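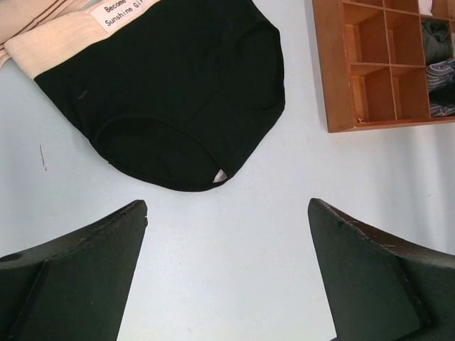
Chapter 3
Handling Soft Goods

On 20 July 2023 the training workshop at Koval opened its doors to 216 visitors. Most of them worked in laundries, clothing returns or small packing plants, and most had seen robots before only behind a fence, welding or stacking boxes. The station that drew the longest line had no fence and no boxes. It was a white table, a few garments and a wooden organizer divided into square compartments. The task was to fold clothes and put them away.

Taras Holovko, who ran the station, began each session the same way. He asked a visitor to fold a pair of briefs on a side bench and then to say out loud what each hand had done. Few could. People pinch an edge, feel whether they have caught one layer or two, let go and pinch again without paying attention to any of it. A machine has to be given, or has to learn, every one of those steps.

A metal bracket has the same shape each time it reaches the gripper. A garment does not. The same pair of briefs may come to the table flat, twisted or balled up, and it changes shape again as soon as it is touched. The position of the waistband tells the robot which way the garment is facing, but only if the waistband can be seen. Dark fabric hides its own seams and folds. Stripes can help, since they bend where the cloth bends, but they can also be mistaken for edges.

Openings cause trouble of a different kind. At the end of a sleeve or leg, several layers lie close together, and a gripper that closes on the wrong one will turn the garment partly inside out or drag it across the table.
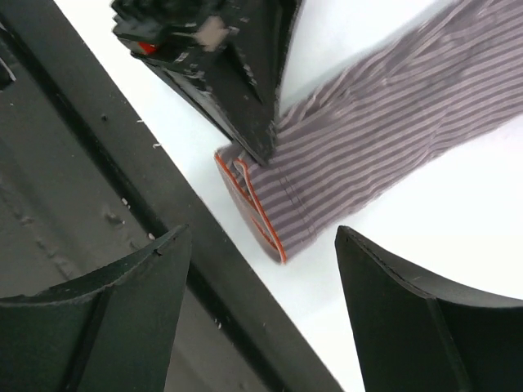 Figure 3.1 A black gripper touching striped fabric near an orange-red hem. The fingers in the foreground are open.

Visitors at the open day asked two questions more than any others: how fast is it, and what happens when it misses? Holovko preferred to start with the second. A missed grasp matters little if the system notices it and tries again. It matters a great deal if the arm carries on and folds the air.

This chapter follows the order of his demonstration. Section 3.1 deals with finding a garment and working out how it lies. Section 3.2 covers finger shape, grip force and the choice of a grasp point. Section 3.3 looks at folding and at placing the folded item in a compartment, where the space is tight and the fingers need room to open. Before reading on, fold a T-shirt slowly and write down each contact your fingers make with the cloth. You will need the list for the first exercise.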